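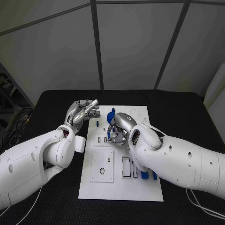 November, notebook, verbs of holding

Spent the morning back on the hand verbs for the Clunier learner's dictionary, and I've got as far as "pinch", "grip", "grasp" and "clutch" before giving up for coffee. The trouble with this bunch is that the definitions all chase each other in a circle. You look up "grip" and get "hold tightly", you look up "clutch" and get "grip tightly", and a Spanish speaker at level three is no better off than when she started! So I've been trying to pull them apart by what the fingers do. Pinch is the easy one: thumb and fingertips coming toward each other, like the silver-gray hand on the left, and no palm in it at all. Grip needs the palm, or at least most of the finger. Clutch needs the palm plus some worry. I quite like "plus some worry" but it won't get past the style sheet.

Draft as of 10:30:

pinch (verb): to press something between your thumb and finger. She pinched the dough along the edge. He pinched my arm to wake me up.

grip (verb): to hold something firmly with your hand. Grip the handle and pull. The child gripped my sleeve.

clutch (verb): to hold something tightly, often when you are afraid of losing it. He was clutching an old suitcase.

grasp (verb): still a mess, see further down.

Ran the old example sentences through Plullura again to see which ones have words above level. It flagged 60 out of the 200 in this batch, which sounds terrible, but a lot of them are the same few offenders over and over. "Banister" alone must be in half the grip entries. Why was everyone in the old edition gripping a banister? I've swapped in "rail" where it's stairs and "rope" where it could be anything. "Lapel" is gone too. Left "steering wheel" alone because learners meet it early and it's two easy words anyway.

Note to whoever picks up the P file after me – Plullura counts "pinched" as a separate word from "pinch" if the box for base forms isn't ticked. I lost a good part of an hour to that. Tick it first, then load the batch, then check that the number at the bottom has gone down. If it hasn't, load again. 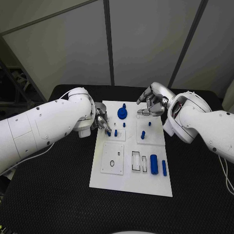 Both hands at the board, fingers curled, the left one just above the plate with the blue pegs.

Okay, grasp. The Lammers sentences have it mostly in the figurative sense (grasp an idea, grasp how serious it is, fail to grasp), and the plain hand sense comes a poor second. The old entry puts the hand first. I'd keep that order, even though it goes against the frequency rule, as the figurative one makes so much more sense once you've seen somebody grasp a rope. But then we have to do the same for "catch" and "get", and I don't want to open that box this month. Putting it down as hand first, with a question mark in the margin.

Things I tried for sense two and threw out:

I could not grasp what he was saying. (Fine, but it could mean I couldn't hear.)
She grasped the rules at once. (Stiff. Who says this?)
They did not fully grasp the danger. (Better. Keep for now.)
It took me a while to grasp how the machine worked. (My favorite, and all the words are in level.)

Also looked at the nouns. "Get a grip!" has to go in, as learners hear it on TV all the time and it's rude enough that they need a warning label. I've marked it informal. "In the grip of" is a different animal, usually winter or fear or some illness, and I'd give it its own line. "Within your grasp" likewise. "Feel the pinch" is on the money side of things and I've sent it over to the idioms sheet, where there are now 11 waiting for somebody to love them.

The British "pinch" for steal is staying, with a label. I did wonder. The school in Cludska that's trying out the sample pages sent back a note saying that one confused the whole class, who had all read "somebody pinched my bike" and pictured exactly that, thumb and finger on the tire. Which is lovely, and also a pretty strong case for a clearer layout. So it gets a number of its own and a line break, and the example is now "Somebody has pinched my bike and I have to walk home", so there's a bit more to go on.

One I can't settle: "a pinch of salt". For the cooking sense it's easy, a small amount you can hold between thumb and finger, and it ties back nicely to sense one. For the doubting sense Americans say "a grain of salt" and our headings are American. Cross-reference from one to the other? Two entries? I've done the cross-reference and don't love it.

Still to do on this page:

"clasp" and "clench" (clench is only fists, teeth and jaws, as far as I can see)
"snatch", check it doesn't repeat "grab" word for word
pronunciation for "wrist", the silent w has dropped out of the note
7 sentences with no verb tag at all, listed on the back of this sheet

Stopping at "clasp". Batch saved under the P name, base forms ticked.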